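茜草第二缸，接上一页。

上次那缸颜色偏褐，谁看了都说像旧砖。原因没定论，我自己押温度。Elaine押水。Adalberto Fontes两边都押，等于没押。这回只改一样东西，先改温度，水还是用同一个龙头的，明矾还是同一袋，茜草根还是Cirnden那批。羊毛换了一卷，没办法，原来的用完了，所以严格说是改了两样。记在这里免得以后吵。

根总共1,055克，磨好的，装在两个玻璃罐里。毛线干重763克，按100%投料，罐里还有剩，留着做小样，谁都别拿去试棉布，棉布另外算。

昨天晚上把根粉先泡上了。头一道水倒掉没有？倒了，但没全倒，这事下面再说。

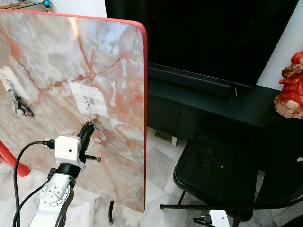 Rornlow，九月

早上七点十分到。泡了一夜的根粉闻着像潮的木屑，有点甜。水面一层浅浅的橙黄，搅开以后往下沉得很慢。头道水颜色是黄褐的，照Ingegerd给的老办法应该全部倒掉，里面据说主要是黄的那部分，留下来红就不干净。我倒了一大半，滤布堵住了，剩下的懒得再滤，就一起进了缸。如果这缸还是偏黄，先怀疑这里，别先怀疑温度。

毛线昨天下午媒染的，明矾20%，塔塔粉少许（少许是多少，没称，下次称）。媒染锅升温慢，保温一小时，关火，在锅里放凉过夜。早上捞出来轻轻挤，没拧。手感稍微发涩，正常。上回有几绞发黏，那是明矾没化开就下毛线了，这次先用热水化的，一粒渣都没看见。

绞线的绳子又系太紧了！！染出来肯定有白印。八字结要松，要松，要松。写三遍。趁还没下缸拆了几绞重系，拆到一半线头找不到，耽误了二十来分钟，线还打了一个死结，剪了。Elaine如果问为什么有一绞短一截，就是那绞。

七点五十，缸里加水，毛线能自由翻身就行，不追求浴比。往里加了一点碳酸钙，水偏软的话茜草红不起来，这点大家倒没分歧。分歧在加多少。我是撒一把，搅匀，看水色从橙往红里走一点就停。用把来当单位确实不像话，小勺找不着了，新的在Sjöberg的单子上，还没到。

下线，冷缸下的。温度计夹在锅沿，探头悬在中间，不碰底。上次探头贴底，读数比实际高，我以为到了其实没到，后来一着急又加火，过了头。所以上次那份温度记录基本不能信，想拿它跟今天比得人注意一下。

八点半，手背试着是温的。水色开始浑。
九点，毛线已经吃上色了，浅的杏子色，边上的比里面的深。翻一遍。
九点二十，再翻。橙。
九点四十，到了我要的温度，六字头，调小火，守着。

守着的意思就是真的坐在旁边。上次就是去接了个电话，回来锅边冒小泡，然后就是旧砖。茜草里那些褐的东西温度一高就全出来了，书上都这么写，写归写，自己煮坏一缸才记得住。别让它接近100度，冒泡都不行，水面只许有一点热气。
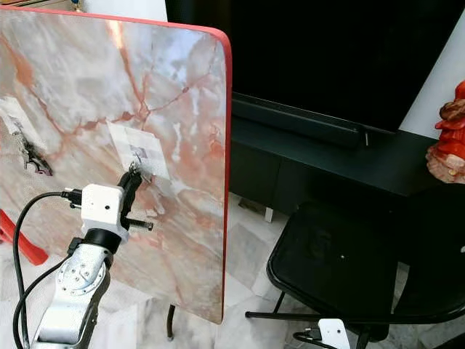 Ingegerd Hedlund说温度没那么要紧，她以前在Erner染坊的时候夏天图快，火开得比我大得多，照样是红的，那边的井水硬，钙够，褐色压得住；她觉得我应该先去测水，别老跟火较劲，另外头道水留一小半“等于没倒”。

行，记下来了。她这话跟Elaine的差不多，水派现在两票。不过井水那个我没法复现，我们这里是自来水，季节不一样硬度还会变。硬度试纸以前买过，抽屉里翻到一包，受潮了，色块全是一个色。重买。

十点到十一点，保温。中间每隔一会儿翻一次，用两根圆头木棒，不用夹子，夹子夹过的地方会起毡。翻的时候从底下往上托，别搅。新来的人老爱像搅汤那样转圈，毛线会缠成一个大麻花，然后外面深里面浅，救不回来。下次应该贴张纸在灶边上。

十点四十取了一小段样，冲水，挤干，贴在本子上（下一页左上角）。看着是橙红，比上次干净多了。日光下偏橙，灯下偏红，所以以后一律站到窗口看，时间也写上，阴天还是晴天也写上。今天阴，云厚。

十一点，关火。不捞，留在缸里凉。Adalberto的意见是凉的过程里还在上色，而且上的是好的那部分，热的时候先抢上来的是黄。我没有证据，但两次小样确实都是过夜的好看。问题是过夜以后根粉粘在线上，洗起来没完没了。这次粉没有装袋，后悔。装袋的话颜色出得慢，但省掉半天的洗。两头不讨好，考虑粗布袋子，缝大一点，让粉在里面能动。

中午吃饭，没事可记。

下午整理旧小样。乱得很，有的卡片只写了植物没写媒染，有的写了媒染没写线。洋葱皮那一组是全的，因为是Nazareno Parisi做的，他每张卡背面连锅的材质都写了。我的那一组，唉。重新抄了一遍，抄不出来的就打问号，不编。以后格式统一：

植物，产地或者供货的，哪一批
线，干重
媒染剂和比例
水，加没加钙
最高温度，保温多久
在缸里放凉没有
洗了几遍，晾在哪里
谁做的

少一项都不贴墙。对，包括我自己的。

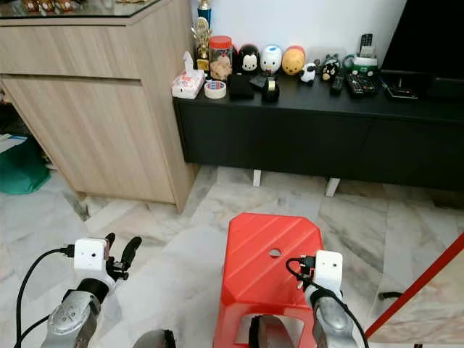
抄卡片的时候发现一件事。去年那张最好看的茜草小样，颜色很正的那张，卡上写着用过两次的缸。也就是说那是第二浴甚至第三浴的颜色，不是头浴。头浴重，杂的东西也多，到后面反而清。如果是这样，我们一直拿头浴去追那张卡的颜色，方向从一开始就有点歪。先不下结论。今天这缸染完别倒，明天下一绞白线进去，不加新粉，温度照旧，看看出来什么。

去年那张卡背面还有一行铅笔字，磨得只剩“放凉后加”，加什么看不清了。字像Elaine的，她自己看了半天，也想不起来。可能是钙，可能是一点点碱水。碱水会把橙推到玫红，这个可以拿小段样试，别拿整绞试，羊毛怕碱，泡久了手感完蛋。

试了。下午三点，三小段：清水一杯，碱水一杯，醋水一杯。

清水的，没变，留作对照。
碱水的，几分钟就往冷里走，粉红带一点紫，好看。冲掉以后又回来一点，没全回来。手感还行，就是有一点点糙。
醋水的，往橙里走，暖，发亮，Elaine喜欢，我不太喜欢。

三段都晾在同一根线上，用不同颜色的棉线做了记号，碱水系蓝，醋水系黄，清水什么都没系。谁路过请不要顺手摘下来看，看可以，手别碰，上次有一段掉地上了以后谁也说不清是哪段。

铁的那个今天没做。本来想取一小段下铁水看看深色，锅没洗干净，怕以后别的色被铁带暗。铁锅跟明矾锅一定要分开，棒子也要分开，这条以前写过，再写一遍，因为我今天差点又拿错。给铁的那套棒子缠一圈胶带吧。

四点，Sixten Söderlund来电话问织毯的线什么时候能给。我说这缸如果过关，洗完晾干就给。他要的是一个能重复的红，不是一个好看的红，原话差不多是这样。他那张毯子边框要用同一种颜色织好长一段，中间接不上就很难看。所以763克最好一缸出，别拆。要是色不够，宁可整批复染，也不要一部分复染一部分不复染。他还问会不会褪，我说茜草在这些里面算牢的，但日晒样还在窗上挂着，没到期，不敢给他打包票。

顺便把日晒样看了一眼。一半遮卡纸一半露着，洋葱皮那条掀开来分界已经很清楚，茜草那条我看不出分界，Elaine说看得出，她眼睛比我好。胡桃壳那条没动静。苏木那条别提了。到期再正式拍照登记，中间掀开看不算数，而且掀多了遮的那一半也晒到了，以后少掀。
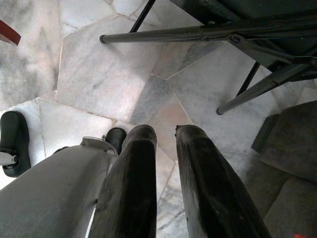
五点多又去摸了一下缸，还是温的，厚锅凉得真慢。线的颜色又沉了一层，离开水面看是暗的橙红，滴下来的水是橙的。缸底积了不少粉，没动它。盖子盖上，留一条缝。

洗的步骤先写在这里，明早谁先到谁开始，不用等我：

先把线提出来，在缸口上滴，滴到不成线为止。染液留着！不要倒，要做第二浴的。
然后拿到外面抖，干粉比湿粉好抖，所以如果天气好，干脆先晾干，抖完再洗。阴天就直接洗。
水温跟线的温度差不多，别一下子换冷水，会毡。
中性皂液一点点，按压，不揉。
清水过到不掉色。会一直掉一点粉的，分清楚是粉还是色，拿白布蘸一下，搓得掉的是粉。
阴处晾，不挂重物，过一阵子掉个头。

上次有人挂了重物，线拉得笔直，织起来像麻绳，Sixten当场就看出来了。

费用的事。茜草根现在的用法太费，100%投料，一缸下去罐子就见底。第二浴第三浴如果能用，就不能再倒了，倒一次心疼一次。可以给Cirnden写信问问粗切的根有没有便宜的，自己磨。磨粉机上次借来磨过一回，满屋子红灰，要磨得在外面磨，戴口罩。整根泡久一点行不行？有人说行，有人说出不来色。又是一个小样。小样排队已经排到下下页了。

待办：
硬度试纸，重买
小勺，催Sjöberg
粗布袋子，Elaine说她有旧枕套
铁那套棒子缠胶带
第二浴，一绞白线，不加新粉
问Ingegerd她那时候头道水到底倒几遍，她两次说的不一样
旧卡打问号的那些，问Nazareno还记得多少
绞线绳子松一点

六点差五分，温度计还夹在锅沿上，电池快没了，数字在闪，抄下来的最后一个读数我不太信，所以没写。盖子我又看了一遍，缝留着。钥匙在老地方。

补一条，临走想起来的：下午给Sixten报的是干重，他那边按成品重算，两边差一点，发货单上写清楚是哪个，免的又来回打电话。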